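Cludby > Working here > Questions and answers

Work Studio People Journal Contact

How our teams and desks are organised

New colleagues and clients ask us many of the same questions about how we work at Cludby. Sunita Joshi, our studio manager, has collected the answers on this page. If yours is missing, please write to her.

Do you have departments?

No. We had them until we moved into the present building. Now each person belongs to one team, and in each team there are designers, developers, a writer and a producer. A team stays together for at least a year, also when its projects change.

How big is one team?

Between six and nine people. We tried with 12 for the Sachdeva project and the morning meeting became very long, so we divided it after the first month.

Who decides which team takes a new project?

The producers meet every Tuesday and look at who has time. A team may say no to a project, but it has to explain the reason to the others in the same meeting.

Where does each team sit?

Every team has its own bay with one long table, shelves and a wall for pinning paper. The bays are open to the corridor. Clients are welcome in the bay of their team, but we ask them to tell the producer one day before.
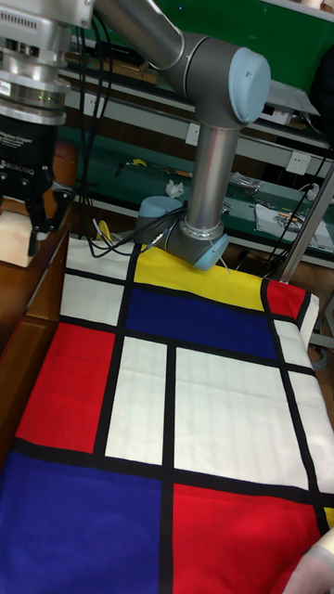
Teams may arrange their bay as they like, with two limits. The path to the fire door must stay free, and the lamps must stay where they are. For new furniture each team can spend 1,000 pounds in a year, and for smaller things the producer can decide alone up to 50 pounds.

Is it not noisy?

Sometimes, yes. For this we have four small rooms with doors which cannot be booked. You go in when one is free and you leave when you are finished. For telephone calls longer than ten minutes please use one of them.

I am a specialist. How do I learn from others in my field?

Each craft has a group that meets once a month, usually at lunch. The groups have also a shared notebook in Drolarix, our internal tool, where at present there are over 1,832 notes. Please search there before you ask, but do ask if you find nothing.

Can I change my team?

Yes, after one year. Speak first with your own producer and then with Sunita. Most changes happen in July, when the fewest projects are running.

How fast do you answer a client?

Within 24 hours on working days. If the producer is on holiday, another person of the team answers, and the name of this person is given in the weekly letter.

Can students visit the studio?

We receive small groups in the afternoon, after three o'clock. The school should write to us with the number of students and what they are studying.

Related

Our first week: what to bring
How we write a project letter
Notes from the User evening
Open positions
Getting to the studio by bus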